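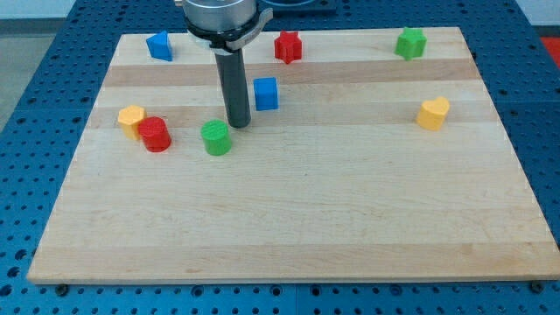 Octubre – banco de empuje, proyecto Civero

Asignatura de proyectos, puesto 3. Objetivo de la sesión: repetir la calibración del plano con la tabla de arce y dejar grabados los primeros empujes con la varilla.

Montaje

Tabla apoyada sobre la mesa perforada, con un tornillo a cada lado del canto delantero. Los tornillos solo hacen tope en esa dirección; hacia atrás la tabla puede moverse. Origen del sistema en la esquina delantera izquierda, X a lo largo del canto, Y hacia el fondo, Z hacia arriba. Se descarta el origen anterior, referido a la mesa, que obligaba a recalcular todo cada vez que se desmontaba la tabla.

Piezas: los dos cilindros, rojo y verde, las dos estrellas, el cubo azul, el pentágono azul, el hexágono amarillo y el corazón. Todas en la mitad del fondo. La mitad delantera queda como zona de destino.

Calibración

Toque en cuatro puntos con avance lento. El plano ajustado sale con una ligera inclinación en Y. Se corrige por software, la tabla no se calza. Fichero de plano guardado en la carpeta Plutport, servidor en el puerto 3535 (el valor por defecto daba conflicto con el visor).

Empujes

Altura de la punta: 3 mm sobre la tabla. Más abajo roza al final del recorrido en Y. Tramos de 200 mm en línea recta, unos 400 registros en total previstos para el conjunto de entrenamiento.

– Cubo: va recto si la punta entra centrada en la cara. Descentrada, gira y se escapa por un lado.
– Cilindros: se desvían con cualquier error lateral. Hay que corregir la trayectoria durante el empuje.
– Estrellas: buen comportamiento si la varilla encaja entre dos puntas.
– Corazón: sin probar.

El par hexágono amarillo – cilindro rojo da problemas en la segmentación: con las piezas tan juntas, el detector Kutside devuelve a veces un solo contorno. Probar a separar por color antes de buscar contornos.

Pendiente

Pedir a Kröger otra varilla igual de repuesto. Revisar el límite de fuerza en Z antes de subir la velocidad. Empujes con el corazón, las dos orientaciones.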